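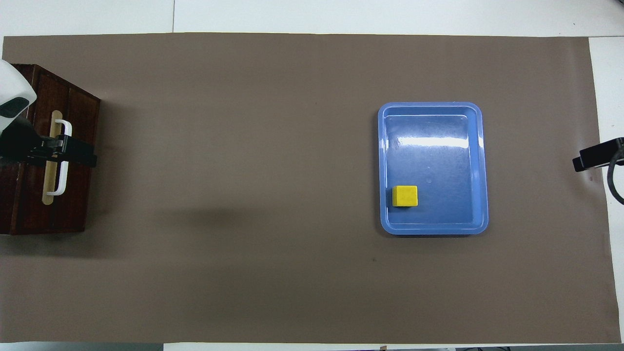

How long does it take to teach two arms to open one drawer?

Longer than the man who lends you the workshop wants to hear, and in our case it took the whole spring and a part of the summer.

Lalit Rana had asked me this question in April, when he gave me the key. He owned the building on Prajapati Lane in Plikstead, with the bicycle people downstairs and the upper room for whoever paid. I told him four weeks. He wrote "4" on the back of his hand with a pen, and he looked at it as if it was already washing away.

The cabinet was mine. It was my grandmother's, dark red-brown with a shine on it, and it had traveled in three countries before I carried it up the stairs with Orestis Konstantinidis at the other end. He complained on every step. When we put it down on the white table, over the brown paper, he said it looked like a patient before an operation.

"You will drill into it?" he asked.

"One strip of pale wood on the front. And a handle on the strip."

"Your grandmother sees this?"

"My grandmother used to open it with a butter knife. She would be happy about a handle."

I chose a white one, shaped like a U, because the cameras liked it against the dark wood. I set it upright. Orestis built the left arm first and the right one after it, and he was proud of how the left arm bent. I wrote the program. We called the whole thing Urier, which was a word from a dream Orestis had, and he refused to explain the dream.

The task was small. Urier had to take the handle with the left gripper, pull the drawer, and with the right gripper lift a yellow cube out of a blue tray and put it inside. A child of two can do it, said Lalit, when he came to collect the rent. He had a child of two. He offered to bring her.

In the first weeks the left arm closed its fingers on the air beside the handle. Then it closed them on the handle and pulled the whole cabinet across the table, so the paper went with it and the tray also. I put a bag of sand in the bottom drawer. After that the cabinet stayed, but the arm let go too early, and it went back to its place with nothing, very calm, like a person who has forgotten why he came into the kitchen.

I kept a notebook. Each try had one line. I wrote the hour, the side the light came from, and one word, mostly the same word. On some evenings I did 20 tries and on some evenings I only sat there and ate bread.

Shagufta Cheema had the room next to ours. She repaired sewing machines of an old make, Wukis, and she had so many of them that she walked sideways. One evening she came in to borrow a small screwdriver and she stayed to watch. The left gripper came over the handle from above. It waited. It closed, it opened, it closed again.

"It is afraid," she said.

"It can't be afraid. It doesn't know when it has the thing."

"That is what I said."

She asked where it was looking. I showed her the picture on my screen, the table from above, with the shadow of the arm lying over the paper. She put her finger on the shadow.

"In the morning this is somewhere else?"

"There are no windows on this side. It is the lamp."

"And who moves the lamp?"

I looked at the lamp. It was on a long neck, clamped to the shelf, and Orestis turned it toward himself each time he worked on his cables, and I turned it back each time I read my notebook. I had written down the side of the light for many weeks, like a good student, and I had never read this column.

Shagufta took the screwdriver and went back to her machines. I fixed the lamp with tape, then with a screw. I was angry for two days and I did not tell Orestis who found it.

Lalit came on July 9, 2018, in the evening, with his hand clean. He said there was a man named Harish Sandhu who wanted the room and would pay 90 more each month. He said it in a friendly way, and he sat down on my stool, so I had to stand.

"One try," I said. "You can tell him after."

Orestis put the cube in the tray, near the corner. The lamp made its white line on the blue plastic. Through the wall we could hear a sewing machine run, stop, and run again.

The left arm went out over the cabinet. The fingers came down on the white handle and closed, and I waited for them to open. They did not open. On the other side the right gripper hung with its cable behind it, and it did not move yet, as it had been told.

"Is it broken?" said Lalit.

"It is holding."

"And now?"

The drawer made the noise it always made in my grandmother's house – a dry little cough – and came forward by the width of a thumb, then by the width of a hand. Lalit got up from the stool. He bent down until his face was close to the paper and looked into the drawer.

"There is a butter knife in here," he said.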